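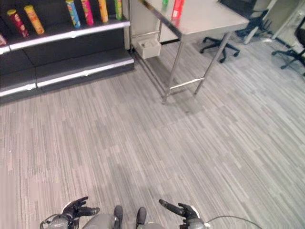 Do the chip tubes go on the top shelf or the bottom one?
Top shelf, standing up, one row, labels to the front.

From: Halyna Pavliuk
To: shop-floor list
Subject: Re: Re: tubes, shelves, steel table

Quick one between deliveries, sorry for the mess. Magdy's mail is at the bottom for whoever missed it.

Tubes first. Single row and keep the colors mixed. Red, yellow, blue, pink, all fine next to each other. I know Maksym wants them sorted by flavor, but the row looks better mixed and people find theirs anyway. Don't double up behind. If there's extra it stays in the carton in the back room, the Kravchuk carton, bottom left.

Edge strips. The silver ones on the front of each tier. Wipe with the dry cloth, NOT the spray. The spray leaves a film and then the price cards slide off. Same goes for the dark shelf tops, they show every fingerprint.

Lower shelves are for the bagged stuff, heavy things toward the base. Lilla has a sketch of the order, ask her, I can't find my copy. 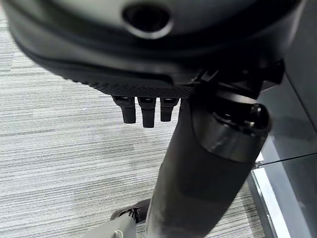 Page last changed: Nov 20, 2025, by Orest Melnychuk

Steel table. It's for things on their way somewhere, ok? Bottles and small items can sit there while you're filling but they go on a shelf before closing. I had 14 things on it in September and it took forever to work out which ones had been scanned.

Please lift the table when you move it. Two people. The legs mark the floor if you drag it. And nothing stored on the lower rail, boxes tip off it.

The Jimport order is short again by 16 tubes. I've written to them. Until it comes just spread out what we have, no gaps at the left end, thats where people look first.

Orest, can you put the shelf order on the page with the rest? Ta.

Halyna

----- Original message -----
From: Magdy Benjelloun
Subject: tubes, shelves, steel table

Hi all,

Filled in on the low unit last night and wasn't sure of a few things. Is there a fixed place for the tubes? I found them half on the top tier and half on the one below, some lying down. Also is the steel table for stock or just for unpacking, I've seen both. And which cleaner do we use on the metal strips? There are 2 bottles under the sink and neither says.

One more, the Moketti bars are still in the walkway. I moved them against the wall but somebody needs to pick a home for them.

Thanks
Magdy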